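Stirura cup set: recording and labelling rules
README, version of 2020-04-02

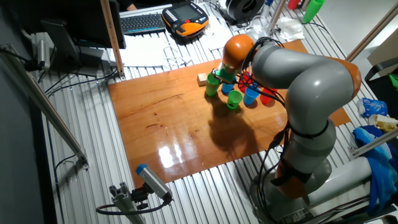 Fig. 1. Arm over the board, one green cup held tilted above another.

What is in this folder

Recordings of a single arm picking, moving and stacking plastic cups on a wooden board. There are 3,150 runs in total. Of these, 2,183 passed the checks described further down and are the ones you should use for training or comparison. The rest are kept in the folder "held" with a note on each saying which rule it broke. Please don't merge the two.

The set was made at the Sturkavik workshop. Runs were recorded with the Prumix logger and labelled in Mikuš. Older runs from December used a different label list and are not included.

Rules for setting up

1. Cups go on the board, never straight on the slats. The gaps between the slats upset the height reading.
2. Use cups from the set only. A cracked or bent cup is taken out for good.
3. Wipe the board at the start of a session. Old stains can stay, but anything sticky must come off.
4. Do not move the lamp or the board during a session. If either gets knocked, end the session and start a new one with a new number.
5. Check that the arm cables have slack through the whole reach before the first run. Move the arm by hand to both ends and look.

Rules for people

The operator keeps the teach pendant within reach at all times. Anyone else at the table stays on the far side of the board while the arm is powered and keeps their hands behind its far edge. Hands on the board means arm stopped -- no exceptions for straightening a cup.

Speed is limited to the lower setting for all runs. Runs made at the higher setting were thrown away and do not count in the totals above.

If the arm touches the board, press stop, write it down, and look over the gripper before going on. Two touches in one session and the session is closed.

Rules for labelling

Each run gets one result: placed, dropped, missed or stopped.

Placed means the held cup was let go and stayed where it was put until the recording ended. A cup that is resting on another at an angle is "placed" only if it stays there without the gripper.
Dropped means the cup left the gripper early.
Missed means no cup was ever held.
Stopped covers anything the operator cut short, for whatever reason.

Colour is written as red, green or blue. When a cup is partly hidden behind another, label it if you can tell the colour, and tick "hidden". Don't guess from an earlier run. Cups off the board are not labelled.

A second person checked 900 of the runs without seeing the first labels. Where the two differed, the run was watched again by both, and if they still differed it went to "held".

Known problems

Shine on the varnish is sometimes read as an edge by the cup finder. The arm's shadow crosses the board in many runs and has not been corrected.
Things on the table beyond the board change from session to session. Crop to the board if this matters to you.
Almost 30 runs have a gap in the gripper log. They are marked "gap" in the index -- the pictures are fine, the force values are not.

Changes

Send corrections as a list of run numbers with the rule each one breaks. Labels are changed in the index only, never in the run files.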